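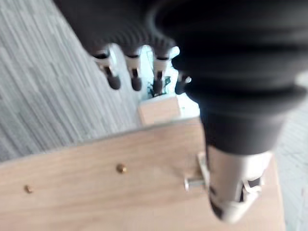 Four hundred people in one afternoon and they'd ordered 67 sandwiches, Binta told me, before I even had my coat off, and was I planning to eat one or could she put me down as a no?

I said put me down as a no. Mistake number one! I'd driven all morning to get to the Tremblay open day and by two o'clock I would have eaten the name badge.

I should explain that I was only there for my brother-in-law. Ketill had worked on the hand for so long that my sister had started calling it "her," as in, are you seeing her again tonight, or will you be home for dinner. So I wanted a look at her. I pictured something sleek and a bit smug. She was in room 204, up the stairs and past the coffee machine, and she had big black rubbery fingertips, like she'd gone out in the cold and put on whatever gloves were by the door. I liked her right away, which was annoying.

Ketill was doing the talking. He's terrible at talking. He'd written his jokes on an index card and he read them off it, including (I swear) the word "pause." There was a wooden board with brass studs in it, and the hand was supposed to come down, feel around for a stud, and stop as soon as it touched. That was the whole show. A kid in the front row asked if it could do a cartwheel.

"It's a hand," Ketill said.

"I can do one on my hands," said the kid.

Then the thing started moving and everybody shut up, me included. I don't know what I expected. It hung over that board and I found myself leaning, the way you lean when somebody else is parking your car. Down it came, a little to the left, a little more, and the thumb dipped and I grabbed the arm of the man next to me, who was named Bello and was very nice about it. It touched the stud. It stopped. You could hear the coffee machine.

"Huh," said Bello.

"I know," I said, as if I'd built it.

Ketill looked up from his card and found me in the crowd, and he had exactly the face he had at the wedding when the ring went on the right finger. I clapped so hard my badge fell off.

Afterward he asked what I thought, and I said she was lovely, and he went pink and said it was really just a pressure threshold. Then he gave me half his sandwich, egg, a little squashed, and we ate on the stairs until Binta came by with her list and wanted to know whose it was.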